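4.2 Student Collection Sessions

The manipulation data came from the spring section of our robotics course, in which 13 students worked in pairs and one worked alone, by his own preference. Each pair picked a household task from a list drawn up by Arben Kneževič, who had assumed that packing would be the easy one. We asked for 60 demonstrations per task. Students could discard an attempt before saving it, a privilege they used more than we had budgeted for. The released set, which we call Praltach, holds 168 episodes of the bag-and-bucket task, collected with hand-held grippers over a wood tabletop.

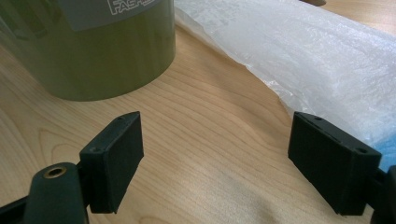
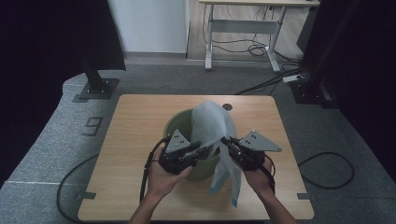 Figure 4. Bag-and-bucket task: translucent plastic and the green container, with hand-held grippers.

Grading was the harder problem. The syllabus promised credit for "clean" episodes, a word that Declan Ellery and the students read in quite different ways, and we spent most of July relabeling. Thin plastic made matters worse. With both grippers closing on the bag just above the rim, as in the second picture of Figure 4, our contact labels depended heavily on which annotator was asked, and sometimes on whether it was before lunch. We therefore report agreement per annotator pair in Section 5 and leave the word "clean" to the syllabus.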